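Pener Culura kitchen food waste bin: long-term review

By Elli Vainio
Updated 2025-03-01

Price paid: £109
Tested against: Gudo swing-lid caddy, £69

Our council collects food waste once a week, and the free caddy it hands out is a brown plastic tub with a lid that never quite shuts. I used it until the hinge went. After that I bought a Gudo, which I still have, and then in November the Pener Culura. This review is mainly about the Culura, with the Gudo brought in where the two differ.

What it is

The Culura is a tall, narrow steel bin meant to stand on the floor beside a kitchen unit. Inside are 2 plastic buckets, one above the other, each with its own handle. The top one is for daily scraps. The lower one can be used for the same thing once the top one is full, or for dry rubbish if you prefer. The lid has a rubber seal all the way round and a clip at the front, and there is a slot in the underside for a charcoal filter.

It is sold in white, black and a green that looks more like grey in the shop. I have the white one. The model number on the base is 1093, which you will need when ordering filters, as the older version takes a different shape and the packets look the same.

Setting up

There is very little to do. The feet screw in by hand. The filter comes sealed in a bag and you have to remember to take it out of the bag, which the leaflet mentions on the back page in small print. The leaflet is otherwise mostly drawings. I had it working in the time it took the kettle to boil.

One of my feet was cross-threaded when it arrived. The shop, Tuominen, sent another without asking for a photo and it came within the week.

Everyday use

Most of what goes into ours is peelings, tea bags, coffee grounds and crusts. For that sort of thing the Culura does the job well. The clip opens with one hand, or with an elbow if your hands are covered in flour. The lid stays up when it is pushed right back and drops if it is left halfway, so you learn to push it right back. The top bucket is wide enough to scrape a dinner plate into without aiming. With the Gudo I was forever wiping the swing lid, as anything damp sticks to it on the way down.
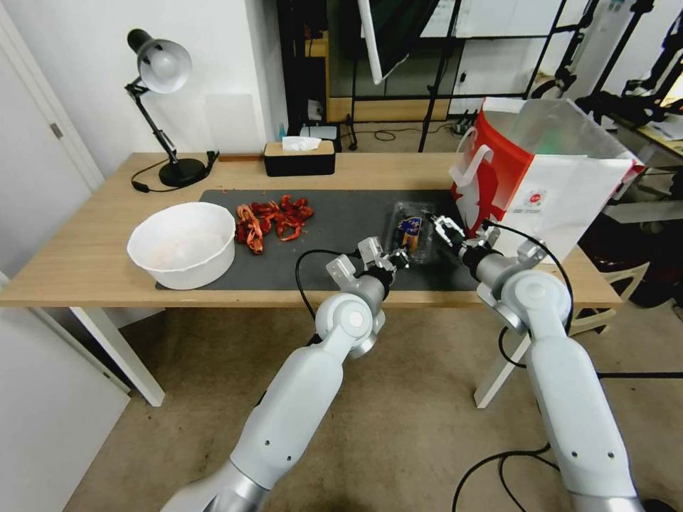

Smell is the main thing people ask me about, and vegetable peelings are not a fair test of it. Fish skin is harder, and shellfish is the hardest of the lot. A heap of red crayfish shells like the one on the grey mat, left beside the big white bowl, will go through any bin with a loose lid by the following morning. I have put shellfish waste in the Culura several times now and left it overnight with the clip shut. In the morning there was no smell in the kitchen until I opened the lid, and then there was plenty. The Gudo cannot hold that sort of thing at all and I take it straight outside.

My neighbour Pentti Partanen wraps his shells in newspaper and keeps them in the freezer until collection day. It costs nothing and works better than any bin I have tried, if you have the freezer space. We do not.

Filters

The maker says to change the charcoal filter every few months. I would change it sooner in summer. You can tell it has had enough when the smell starts to come through around the clip. Replacement filters are dearer than they should be, and I have tried cutting a sheet of cooker hood charcoal to size. It fits if you cut it slightly too big and press it into the slot. It does shed a bit of black dust for the first day or so, which comes off the rim with a damp cloth.

The Gudo has no filter, so there is nothing to buy, but there is also nothing to stop the smell.

Liners

Pener sells its own liners. They fit properly and they are thin. Ordinary compostable liners from the supermarket also fit the top bucket if you fold the edge over the handle mounts. Sharp things go through both. Shell claws and lamb bones are the worst, and I now put a sheet of kitchen paper at the bottom before anything else goes in. Myung-ja Hyun, who lives upstairs and has had the same bin for longer than I have, uses no liner at all and rinses the bucket out each evening. Her buckets look newer than mine.
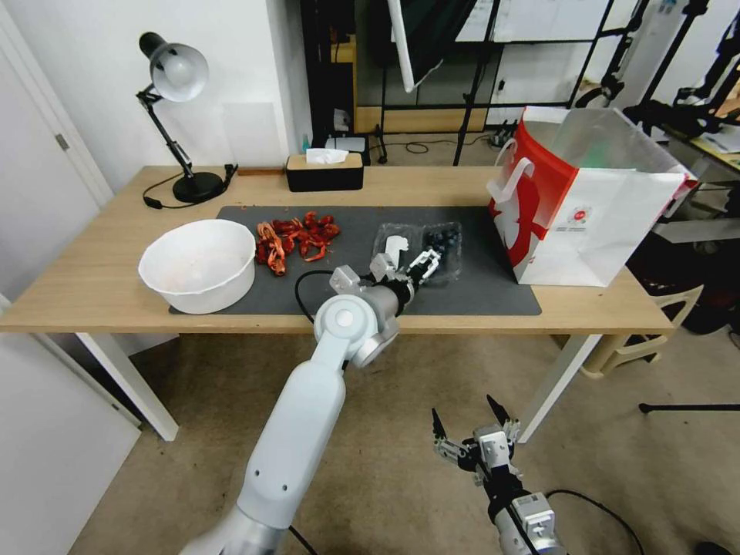 Crayfish shells next to the bowl, with blueberries in a clear container further along.

Do check what your council will take. Ours accepts shells, bones and cooked food but not the plastic boxes that fruit comes in, and it will leave the whole caddy on the pavement if it sees one. Other areas will not take shells. The rules are usually printed on the collection calendar.

Cleaning

The buckets lift straight out and will go in the bottom of a dishwasher if you take out some of the plates. I wash them in the sink with hot water and soda crystals. The inside corners are rounded, so nothing gets stuck there. The place where dirt does collect is the groove that holds the rubber seal. The seal pulls off quite easily and goes back on less easily. It has a join, and the join should be at the hinge side. I got that wrong the first time and the lid would not clip down.

The outside marks. Every fingerprint shows on the white finish in low sun, and tea runs down the front if you are careless with the bags. A cloth with a little washing-up liquid takes it all off. I have not managed to scratch it, although the vacuum cleaner hits it most weeks.

The handles on the buckets are thin wire with a plastic sleeve. One of my sleeves has split. The bucket can still be carried, but it is not comfortable when it is full of wet scraps, and at this price I would have expected something thicker.

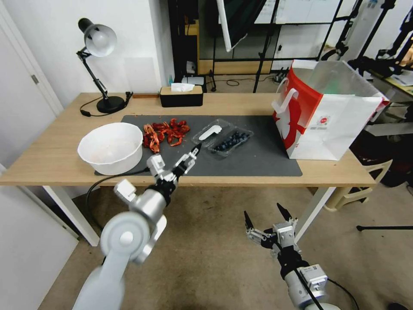 The lower bucket is the part I use least. It sits so close to the floor that you have to take the top one out to get at it, and with one bucket in your hand there is nowhere obvious to put it down. I tried using it for dry rubbish for a while and then gave up. At present it holds a roll of liners and the spare filter. If you have a large household and fill the top bucket every day, you may get on with it better than we did. For two people it is wasted space, and I would sooner have had a single bucket and a shorter bin.

Noise

The lid shuts quietly if you lower it and with a clang if you let it go. The clip itself has a loud snap. This matters only if somebody sleeps next to the kitchen.

Compared with the Gudo

The Gudo is lighter and smaller, and it can sit on the worktop, which the Culura cannot. It is fine for peelings that are emptied daily. It has lost its shine but nothing has broken. If you have a compost heap and walk out to it every evening, buy the Gudo and keep the difference.

If your waste has to wait for a weekly collection, or you cook a lot of fish and meat, the seal on the Culura is worth paying for. I have not found another bin in the shops here that shuts as tightly.

Good points
Seal keeps smells in overnight, even with shellfish
Wide opening
Buckets easy to wash
Takes supermarket liners

Bad points
Price of filters
Thin bucket handles
Lower bucket awkward to reach
White finish shows every mark

Guarantee

The guarantee covers the body and lid but not the buckets, the seal or the filter. Keep the receipt, as the form asks for the shop name as well as the date. Spare buckets are sold separately. I have asked Tuominen whether the handle sleeves can be bought on their own and will add the answer when I get it.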